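Drying and wiping small metal parts at the counter

Water left on small metal items marks them within the hour in a hard-water area. The marks are limescale, and they come off easily when fresh and badly when old. The method below suits cutter inserts, lids, clips, tea infusers and anything else too small for the draining rack.

Use plain white kitchen paper. Printed sheets can leave colour on warm metal, and recycled grades shed more lint. One sheet, laid flat, takes a handful of parts. Put it on a wiped surface, well back from the sink.

Shake each part over the basin, then stand it on the paper on its narrowest face. Water runs down and collects at one edge, where the paper draws it off. A part laid flat holds a film underneath. Turn it once after three minutes.

Wear thin close-fitting gloves if the finish shows fingerprints. Brushed steel shows them less than polished. Hold the part by its edges and keep the cuff of the glove dry – a wet cuff drips on work already finished.

Hinges and seams need separate attention. Fold a corner of the paper to a point and push it into the gap. Xóchitl Nava at Zendwood uses a pipe cleaner for this, and it reaches further, but trim the wire end first or it will scratch.

Speckled worktops hide grit. Wipe the area with a damp cloth and run a bare palm over it before the paper goes down. Grit under a sheet will mark soft metals as soon as the part is dragged. Lift parts clear of the surface; do not slide them.

Tumblers and flasks should be kept to the back of the counter while small parts are out. Dry the rims separately, and leave the lids off overnight.

For old limescale, soak in one part white vinegar to three parts water for ten minutes, rinse, and repeat the drying. Do not use vinegar on aluminium. 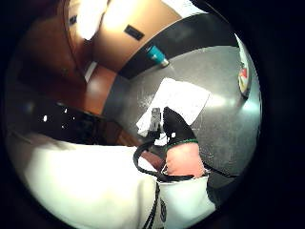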